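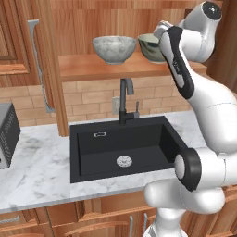

Ticket 84: Low hot water pressure, staff kitchen, Lilier Building
Status: Monitoring
Priority: Normal

Reported: Occupants on the second floor advise that hot water flow drops sharply after 30 seconds. Cold water is not affected.

9:10 a.m. Isolation valve under the sink found partly closed. Valve opened fully — no change.

10:40 a.m. Inlet strainer on the Claketti water heater removed and cleaned. Flow restored.

Action: Facilities will check the strainer again in 12 days. Please report any further loss of pressure under this ticket number.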